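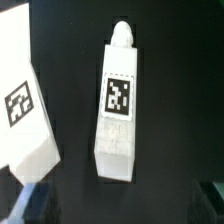

My bench arm went wrong on me one Sunday and I want to get this written down while my thumb still hurts. The short version is that it missed a part, kept pushing anyway, and I put my hand in where a hand had no business being. I run a little Heditz arm out in the garage, and all it does is pick up pieces and put them back so I can test fixtures (I know, thrilling stuff). It finds things by their printed tags. The white block with the rounded knob on the end sits in a slot in the black work surface, and the black-and-white square on its face is what the arm goes by. If it reads that square wrong by a little, the fingers arrive wrong by a little, and a slot doesn't forgive much.

Search tips, tools, fixes... Go

So what happened? The fingers came down on the rim of the slot when they should have come down on either side of the block. I heard the motor change its tune, a sort of strained hum, and the arm just leaned there. Then it slid off sideways. I reached in to straighten the block, the arm decided to try again, and it closed on the end of my thumb. Not hard enough for a doctor, plenty hard enough for some words my neighbor probably heard!

Everything below is what I changed afterward. Some of it is embarrassing.

Hit the stop before you reach

I had a stop button. It was on the shelf behind me, under a rag. Pause in the software is handy, but on my setup pause only meant "finish this bit and wait," and a retry counted as part of the bit. Now the button is screwed to the front of the bench, left side, where my free hand lives. I press it, I see the light go out, then I reach. Test yours with the arm moving slowly and nothing in the fingers, and do it from the place where you normally stand. I'd never done that, and from my stool I couldn't even get to the thing without leaning across the arm.

Turn off automatic retry

Mine came set to 8 tries. Eight! After a miss I want it to give up, back straight out and sulk until I come and look. Two tries is what I use for parts that are lying in the open, and for anything in a slot it gets one. You lose a bit of time, but a part that's been shoved crooked only gets more crooked with every poke.

Check the tags with your fingernail

Run a nail around the edge of each label. One of mine had a corner that lifted, and the whole square had crept over a hair when I pressed it back down the week before. I'd forgotten all about that. Peel a bad one completely, clean the spot with rubbing alcohol, let it dry, and put on a fresh one. Don't try to slide the old label back into line, it'll never sit flat again. I print on plain matte paper and stick it down with Kostamen double-sided film, the thin kind. Leave a white margin around the black border too. I trimmed a batch right up to the black once to save space and the camera got very moody about it.

Move the lamp

White parts are awful under a strong light. The upper faces wash right out and the edges vanish, and then you're asking the camera to do its job in a glare. I swung my lamp farther back and hung a piece of parchment paper in front of it — well clear of the bulb, and it's an LED, please don't do this with a hot one. The best check costs nothing: look at what the camera is seeing, on the screen, before you press go. Your own eyes are much better at this than the camera is, so the bench looking fine to you doesn't mean a lot.

Slow down the last stretch

This is the one I'd do first if I had to pick. The arm can travel at whatever speed it likes up in the air, but for the last 3 inches mine now creeps at 25 percent. I also brought the grip force down as low as it would go while still lifting the block. If the fingers do land on something they shouldn't, there's time to hear it and whack the button.

Look at the fingers themselves

Power off, then wiggle each one. There shouldn't be any side play. Wipe the pads, and feel for grit or a chewed spot where they've been hitting things (mine had one, naturally). Then power up and open them all the way with nothing in between, hands in your lap, and watch whether both sides move evenly. I do that opening check at the start of every session now, before I let the arm anywhere near a slot. 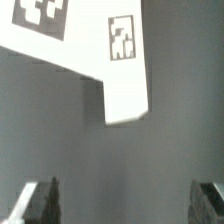

Jade Campbell wrote in after I grumbled about all this in the comments on Flornora, and she thinks I've got the order backward. Her view is that no amount of tag fussing matters until the arm has a proper force limit, one that cuts the motion when it meets something solid, and that I should have set that up before it ever picked up a thing. She also told me to stop sitting so close. Tie a string to the base, she said, stretch the arm out as far as it goes, and put tape on the bench along that line. Anything inside the tape is the arm's whenever the power is on.

Fair enough, Jade! I found the force setting, three menus down, and it had been switched off the whole time. I've put the tape down too. It's ugly yellow stuff and it runs right through the spot where I used to keep my coffee.

One last bit on pinches. If you do get caught, don't yank. Stop the arm first and let the fingers go slack, or open them by hand if yours will allow it (mine does, there's a release on the back that I had to look up with one thumb in cold water). Learn where that release is now. And write down what the arm was doing at the time, even on the back of an envelope, so you've got something to go on besides "it went funny." My envelope says "lifted corner, left lamp, retry ON" and it's pinned over the bench.

I still haven't worked out why the block sat crooked in the first place. My money's on sawdust in the bottom of the slot, so I vacuum it out before each run.

More from the workshop
Getting old label glue off smooth plastic
Esteban bench vise: fixing a sticky handle
Where to put a stop button on a small bench
Sawdust in everything: brushes, vacuums and tape
Quieting a rattly desk lamp arm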